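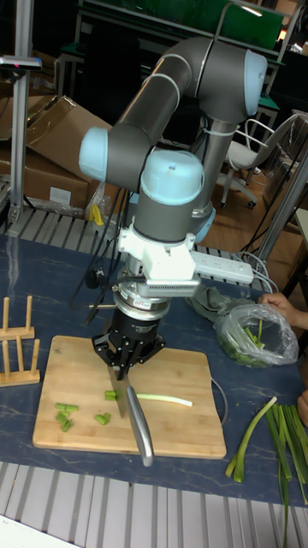
Section 4. Board, Oil and Sharpening Stone

Read this section before first use. It covers the Worthorpe wooden cutting board, the Drolley board oil and the 600 grit stone packed in the lower tray. Knives are covered in Section 3.

4.1 Preparing the board

New boards leave the factory dry. Oil the board before any food goes on it.

1. Remove the paper sleeve and the four corner guards. Peel off any glue marks with a fingernail. Do not scrape.
2. Wipe both faces with a damp cloth and stand the board on edge until dry. Allow a full night in a cool kitchen.
3. Shake the oil bottle and pour a small pool in the middle of one face.
4. Spread the oil with a lint-free cloth, working along the grain, then do the edges. End grain takes up more oil than the faces.
5. Turn the board over and do the same on the other side.
6. Leave for six hours, standing on edge, with paper under it.
7. Wipe off whatever has not soaked in. The surface should feel smooth and not tacky.
8. Repeat steps 3 to 7 once more.

Note: Use only mineral oil made for food contact. Olive oil, sunflower oil and similar cooking oils go rancid in the wood and the smell is hard to get out.

Caution: Keep children and pets away from the bottle. Read the label on the bottle before use.

4.2 Daily cleaning

1. Scrape off food with the flat side of a plastic scraper.
2. Wash both faces with warm water and a little dish soap. Wetting only one face can make the board cup.
3. Rinse quickly and dry with a towel.
4. Stand the board on edge with air on both sides.

For onion and garlic smells, sprinkle coarse salt over the board, rub with half a lemon, wait five minutes and rinse.

After raw meat or fish, wash the board as above before anything else touches it. We recommend a separate board for raw meat. The small Worthorpe board, part number 2483, is sold for this and has a juice groove on one side.

Caution: Do not put the board in a dishwasher, soak it in the sink, or leave it leaning against a stove or radiator. Splits caused this way are not covered by the warranty.

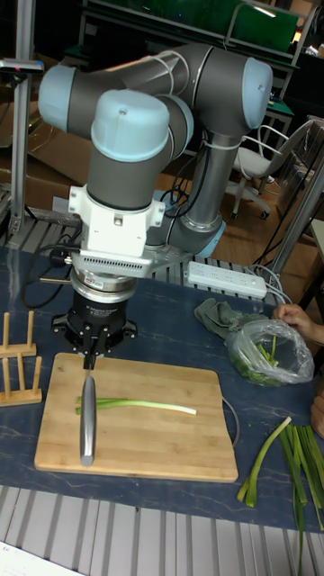
4.3 Protecting the countertop

Grit caught under a board will scratch most counters, including stone. Wipe the counter before you set the board down.

If the board slides, put a damp dishcloth flat under it, or use the Klinhom grip mat. The mat goes ribbed side down. Lift the mat and dry under it at the end of the day, as trapped water can leave rings on laminate and on unsealed stone.

Do not use the board as a trivet. A hot pan will leave a dark mark that can only be sanded out.

4.4 Using the stone

The stone is used with water. Never use oil on it.

1. Fill a bowl with 600 ml of cold water and lay the stone in it. Wait until bubbles stop rising.
2. Set the stone in its rubber holder with the short end facing you.
3. Hold the blade at 17 degrees to the stone. The plastic wedge in the box is cut to this angle. Slide it under the spine to check, then take it away.
4. Push the edge away from you across the stone with light pressure, moving from heel to tip. Keep the stone wet.
5. Continue until you can feel a slight burr along the far side of the edge. Feel across the edge, never along it.
6. Turn the blade over and repeat.
7. Finish with a few very light strokes on each side.
8. Wash and dry the knife. Rinse the stone and let it dry in the open for a day before boxing it.

Note: Gray paste on the stone during use is normal. Leave it there until you finish.

Caution: Do not sharpen serrated blades on this stone. Do not let a wet stone freeze. 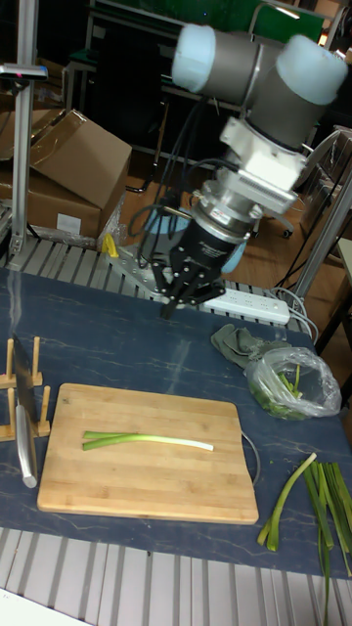
4.5 Storage and re-oiling

Oil the board once a month, or whenever water stops beading on it. One coat is enough. In heated rooms during the winter, check it more often. A board that has been put away since February will usually need oil before it is used again.

Light knife marks can be sanded with fine paper along the grain. Oil the board afterward as in 4.1.

For spare holders, wedges and mats, contact Grakdale Parts and quote the number on the box lid.

Section 4 revised 3 March 2022. Continue to Section 5, Pans and Lids.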